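Notebook, Plakora bench room
26th October
Entry by Hsin-yi Hsieh. Read by: Kyung-tae, Nayeli (initials in the paper copy)

Carried over from the last page: green board back on the table after the Plollby job, relaid the same way round as before. The crease across it has not gone. I had it under weights for a while in May and it came up flatter at one end and no better in the middle. It does not matter for tags. It would matter for anything that needs ruling, and for that use the offcut on the shelf instead.

Purpose of the day: decide on the string for the small paper tags, and get the tagging table into a state where the trial can be repeated by someone else without asking me how it was set up.

1. Tags

Stock is the small white paper tag, plain on both faces, punched at one end. Mei-kuen ordered the lot under 3143, so that is the number to quote for more. The outer bag says Tang and nothing else of use. The weight of the paper is not given on the delivery note. I have asked.

The trouble reported by Plollby is that the tags come away from the goods in handling. They sent back a bag of loose ones with the holes torn through to the end. In all the torn ones I looked at, the tear runs straight from the hole to the nearest edge, so the pull was along the length of the tag. None had torn sideways. A few had the string still in them with the knot pulled down tight and the paper gone from under it.

Two possible causes, and both may be true at once. The hole may be too near the end. The loop may be too short, so that the tag takes the load when the goods are lifted by it. We cannot move the hole on this stock. We can change the loop.

2. Strings tried

String A, the thin one already in use. Goes through the hole easily. Cuts into the paper under load. Knot holds.

String B, cotton, thicker. Needs to be waxed at the tip or it frays in the hole. Does not cut the paper in the same way, but it crowds the hole and pushes the edge of it up into a ridge. Knot is bulky. Kyung-tae dislikes it and says it will catch on the neighbouring goods in the crate. I think he is right.

String C, the wire. Holds its shape, quick to close, no knot. Marks whatever it is tied to if the surface is soft. Plollby said at the start that they would not have wire on the painted pieces, so this is only for the rest.

Each was tied in a short loop and a long loop. Short is the present length. Long is double that. The pull was by spring balance, slow, tag held flat at the far end by a bulldog clip with card in its jaws. Twelve tags for each combination. Anything that slipped in the clip was thrown out and done again.

3. Results so far

In short loops, A fails first. B and C are close together, with C slightly ahead. All failures were at the hole apart from two with B, where the knot let go. I retied those with a double knot and they then failed at the hole like the rest.

In long loops the balance reading at failure is the same as for short, within what I can read off the scale. That is as expected, as the paper has no knowledge of the length of the string. What the long loop changes is how often the tag is loaded at all, and the balance cannot tell us that. It needs a handling trial with real goods in a real crate. Nayeli has a crate of seconds she will lend for it.

I have not written the readings here. They are on the loose sheet clipped inside the back cover, in pencil, and Mei-kuen will copy them up.

4. Table

The board sits straight on the table and is not fixed. I tried tape at the corners and took it off again, as it lifts the colour. The side of the table below the board is cardboard, so do not lean on it and do not push crates up against it. The power strip stays at the front lower corner under the board edge. One plug in it at present, and the lead goes down to the floor. If you move the table, unplug first.

The large cardboard box stays at the back wall for now, with the black cabinet next to it.

Pale tags do show up well on the green, which was the reason for choosing it over the grey. Scraps show up too. Brush the far edge as well as the near one, as the bits that come off when trimming travel.
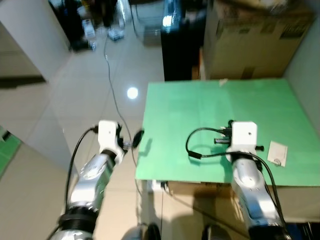
Reading time: 4 minutes

5. Method for tying, as now agreed

Lay the tag flat with the hole away from you. Fold the string in half and pass the folded end up through the hole from underneath, far enough to get a finger in. Bring the two loose ends through the fold and draw down until it meets the paper. Stop there. Pulling further does nothing for the hold and starts the cut in the paper before the tag has left the bench. Knot the loose ends together, double for B, single for A.

For wire, pass it through once, bring the ends level, and give four turns. Three turns opened in the clip. Five gave no gain and the wire began to go brittle at the last turn. Trim the ends and press them back against the twist with the flat of the pliers.

Write on the tag before stringing it. I have been doing it the other way about and the writing goes uphill where the string lifts the end.

6. Damp

Kyung-tae raised this and it had not been in my plan. The Plollby store is unheated and the tags may be a good deal softer there than they are on our bench. There is an old sheet in the file headed Wetness, which is our own test from the carton work: pieces left overnight in a lidded box over a tray of water, then tested straight from the box. I have set up the same thing for tags with A and C only. B is left out because I do not expect it to be chosen.

The lidded box is on the shelf over the sink. It is labelled. Please do not open it to look, as each opening resets the night. I will take the tags out myself first thing and pull them in the order they come.

If the damp tags fail at much below the dry figure, then string is the wrong question and we should go back to Tang for a stouter paper or a reinforced hole. Mei-kuen has the price for the reinforced one. It is over twice the plain, and Plollby will need to be told before anything is promised.

7. Things to correct

The spring balance reads a little high at the bottom of its range. Checked against the brass weights. No correction applied to the readings on the loose sheet, as all of them are well up the scale, but note it if the damp ones come out low.

The bulldog clip has a burr on the left jaw. Card covers it. Do not use it bare.

On the previous page I gave the long loop as three times the short. It is twice. Corrected there in ink and initialled.

The pliers in the top drawer belong to the framing bench and should go back. Ours are the ones with the blue handles.

8. To do

Damp pulls, A and C. Me.
Copy up loose sheet. Mei-kuen.
Crate of seconds, and a word with Plollby on how the goods are lifted out: by the tag, by the wrapping, or by hand underneath. Nayeli.
Ask Tang for paper weight and the distance from hole to end on the reinforced tag. Mei-kuen, with the price query.
Look for a hand punch that would let us put the hole further in on unpunched stock. Kyung-tae thinks there was one in the old print cupboard. I have looked on the lower shelves only.

Added later, same day: Nayeli spoke to Plollby. The goods are lifted by the wrapping when there is time and by whatever comes to hand when there is not. She has written down the name of the person who packs the crates, and will ask to watch one being unloaded. Until then I would keep to A in the long loop for painted pieces and C in the long loop for everything else, and leave the existing short-loop stock where it is.

Damp box closed at the end of the day with the tags hung so that they do not touch. Tray filled to the line.

2 comments

Kyung-tae Ki: Punch found, behind the guillotine blades. It is stiff but it cuts clean. The throat is deep enough to put the hole well down the tag. I have left it on your stool with a drop of oil in it, so wipe it before it goes near paper.

Mei-kuen Huang: Sheet copied up. I could not read the seventh line under B, short. Left blank for you.

Shared 4 times

Search this notebook Enter a word or page Go

Recent entries
Plollby: returned tags, first look
Flattening the green board
Knots for waxed cotton
Carton work: overnight damp box, set-up notes
Checking the spring balance against the brass weights
Shelf labels for the bench room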